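DRORORTHORPE: The Makach Institute has opened a new round of work in its program on teaching household tasks to two-armed robots by remote control. The current task, known within the group as the pantry task, asks an operator to guide a pair of arms in placing packages of dried pasta on a small shelf.

The program is led by Noreen Janjua and is carried out with the support of Clatska, the regional fund for applied engineering.
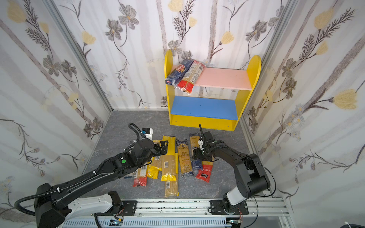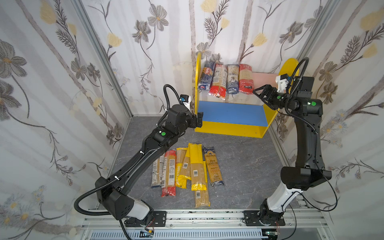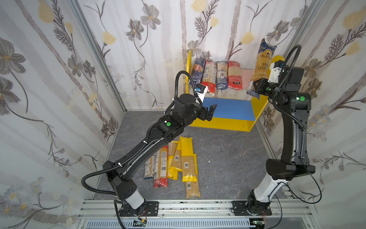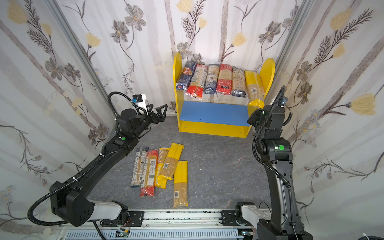
*The pantry task at the Makach Institute, with packages on the shelf and on the floor in front of it. In the third picture the right arm holds a package upright beside the shelf.*

In the method used at the institute, a trained operator controls both arms at the same time from a separate desk. Each movement of the operator's hands is passed to the arms, and the positions of the joints are stored together with the views from the wrist cameras. A complete run of the task is called a demonstration. The stored demonstrations are then used to train a control program, which is later asked to carry out the task without an operator.

The institute plans to collect 3000 demonstrations of the pantry task. At the close of the last reporting period, 1536 had been accepted. Demonstrations are reviewed before they are added to the collection, and those with missing camera data or a long pause by the operator are set aside.

Dr. Janjua said that pasta had been chosen after a period of trials with boxed goods. "A box gives the gripper two flat sides and keeps its shape," she said. "A bag of spaghetti is long and narrow, the wrapper slides over the contents, and the weight can shift when one end is lifted. An operator deals with these matters by eye and by habit. We wish to record how that is done."

The group uses packages from a number of makers, in both clear and colored wrappers. Under the written procedure for the task, their positions on the floor are changed between sessions, and operators may choose which arm to use for a given package. Felicidad Mercado, who supervises operator training, said that the procedure deliberately leaves this choice open.

"Two people will not reach for the same package in the same way," Ms. Mercado said. "Some of our operators work from the nearest package outward. Others prefer to clear the top of a pile first. Both approaches are acceptable, provided that the packages are set down with care and the shelf is not pushed out of place."

New operators complete nine practice sessions before their work may be counted. The early sessions are limited to moving a single arm through open space and closing the gripper on a package. Work with both arms follows, and the last sessions are given to standing packages next to one another on the upper level of the shelf. According to Ms. Mercado, this last step takes the longest to learn, as a package that is released at a slight angle may lean on its neighbor or slide forward.

Operators work for up to 2 hours a day at the controls. The limit was introduced by the institute in November, following a review of operator comfort, and applies to all tasks in the program.

Yhon Huaranga, who is responsible for the training of the control program, said that early results would be used to decide how the remaining demonstrations are divided. If the program has difficulty with packages that overlap on the floor, more sessions will begin with the packages arranged in that way. He noted that demonstrations in which an operator loses hold of a package and picks it up again are kept in the collection and marked as such.

"A clean run tells the program what should happen," Mr. Huaranga said. "A run with a correction in it also shows how to recover, and we have too few of those at present."

The task will be repeated at a second site in Ghauri, where Bushra Gondal is preparing a matching work area. Staff from the two sites will exchange operators for part of the program in order to learn whether demonstrations recorded in one place can be used in the other without further adjustment.

A written account of the procedure, including the operator training schedule, will be made available to partner schools on request. Inquiries should be addressed to Sobia Afridi at the institute's program office in Drororthorpe. The office is closed on Sunday.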